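Fallstead data group - minutes, 1/7/22

I took notes again, so if I got your point wrong, tell me and I'll fix it before these go up on the shared page. We started late on account of the sound in the Dillenmont room, and we dropped the item on new chairs to make up the time.

Last meeting's minutes

Fine as written, except that I had put the replay fix down as done. It was half done. It's done now.

Where the collection stands

We have 751 demos of the block task in the Dillik simulator that I'd call usable. That's up 80 from last time, and I'm pretty happy with it! The Motaung folks did most of those on their own evening shifts, and their files came in with the labels already filled in, which saved me an afternoon. The goal for the first training run is still whatever we can get by the end of October, and we agreed to stop arguing over a target number until we see a learning curve.

There was a longish talk about what counts as usable. Up to now I've been keeping anything where the cube ends up where it should, even if the person driving the arm wandered all over the place on the way. Motaung would like to throw out the wandering ones. Our side thinks a few messy recoveries are good for the learner, as long as they're tagged. We settled on keeping them under a separate label, and the first run will be trained both with and without them so we can compare.

Low grasps

Most of the meeting went here. The cubes that sit up on a box are going okay, but the ones on the floor near the front edge are a pain. People come in with the hand turned sideways, almost flat to the tiles, and then they have very little room to correct. I put one of these up on the screen and we talked over it for a good while.

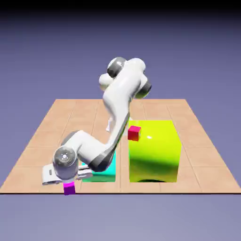 Sideways approach to the magenta cube at the front edge, Dillik block layout.

Two ideas came up. One was to ban the sideways approach and make everybody come from straight above. I was against that, and so was one of the Motaung drivers - we'd be teaching the learner one single way in, and the big boxes are going to block that way sooner or later. The other idea was to slow the arm down near the tiles, so a small slip on the controller stays small. We're going with the slowdown. I'll set it up and send a test build, and please try it on a bad cube, not an easy one.

Somebody also asked if we should just stop spawning cubes that close to the edge. We left it open. My own feeling is that we should keep them in, but I could live with fewer.

Camera views

Right now we save one view per demo, and the arm gets in front of things a lot. In the layout I had up, the forearm hides part of the cyan box, and that's a big box. A learner looking only at that view has to guess at the rest. Everyone wanted a second view from the other side. The catch is disk space, and that's on me, so I'll work out what it costs us and report back. Old demos can be replayed to get the new view, so we don't have to drive them again (big relief all around).

Colors

Short one. The yellow-green box has been labeled "yellow" by half of us and "green" by the other half. From now on it's "yellow-green," with the hyphen, everywhere. The small cubes stay "red" and "magenta." If you're typing instructions to go with your demos, please don't write "the pink one." I found 6 of those last night and changed them by hand.

Driver fatigue

Motaung brought up that demos recorded late in a shift are sloppier, and I can see it in mine too. We'll cap a sitting at seven demos and then take a break. There was some grumbling but it passed.

To do

Me: slowdown build, disk space numbers, label cleanup script.
Motaung: go back through their wandering demos and tag them.
Dillenmont: second camera view in the simulator, plus a replay test on a small batch.
Everybody: read the label sheet again before your next shift.

Other stuff

The Dillik login is changing, so save your settings file somewhere safe first. Next meeting is at the usual hour, same room, and I'll be there early to check the microphone.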